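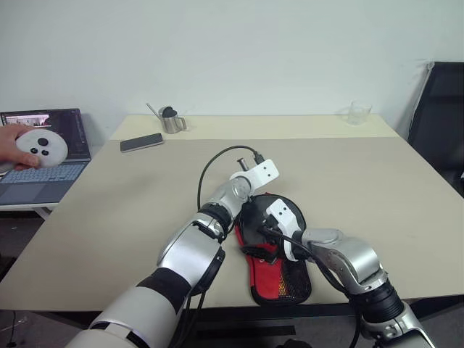 **What do we want the two-arm build to do by the end of April?** Pick up one slipper from the table and set it down in a place we chose beforehand, with both arms running and no hand on the stop.

That wording was agreed after forty minutes and replaces the line on the shop wiki about "general household tidying," which I asked to have struck. It has been struck.

## Workshop meeting, Tuesday evening

Chair and notes: Nermin Aksoy. Five present. Last meeting's notes accepted with one fix: the spare power supply was never "tested," it was plugged in.

### 1. Slipper task

The arm group reported good progress. I asked what was meant by good. The answer was that the right gripper now gets to the slipper most times and the left one is "nearly there." There is no tally. I said I would believe a tally.

The wrists come very close together over the slipper, and the motion planner (Tefera, our own scripts, not the old branch) doesn't know how thick the brackets are. The group wants to handle this by going slowly. I don't think slow is a fix – it just gives us a longer look at the collision. Bracket dimensions go into Tefera before anyone raises the speed limit above 20 percent.

It was suggested we switch to a foam block, which is easier to grip. Voted down. If it only works on foam I'd like to find that out now.

### 2. Brackets

The white brackets on both arms stay for now. One member would like a third version with rubber pads. Others pointed out that version two was also going to solve everything. Agreed to try a strip of grip tape first, which we already own.

The two screws per bracket are to be checked with a driver at the start of each session. Fingers don't count.

### 3. Cables

Long discussion. The gripper cables need enough slack for the wrists to turn, and at present the slack is wherever it happens to end up. Proposal to buy a cable guide kit from Sekell. I asked whether anyone had used one. No one had. Deferred. Velcro in the meantime.

Floor cables get taped down before power goes on. This was also agreed last time.

### 4. Handheld control

Pikura, the button mapping, still has start and stop on buttons that are easy to mix up with a thumb. The people who wrote it say you get used to it. I don't want to get used to it. Stop moves to the big button and does nothing else. The laptop should also show which mode we're in, in letters large enough to read from a chair.

### 5. Logging

Log file 103 is the last one with usable notes attached. Everything after it is named "test" or "test new." File names will carry the task and the bracket version, starting with the next session.

### 6. Money

Request for 2,000 dollars for a second set of wrist joints and a Grillia depth sensor. The case made was that more sensing would cure the missed grasps. Maybe. Without a tally we can't say what the missed grasps are, so I can't see how we know what cures them. Not approved, not refused – bring numbers.

### To do

- Bracket dimensions into Tefera: arm group
- Pikura stop button: whoever wrote it
- Tally sheet by the laptop, in pen: Nermin
- Grip tape trial, both arms: arm group
- Price and return terms for the Sekell kit: open, no takers

Door code has changed, ask me for it.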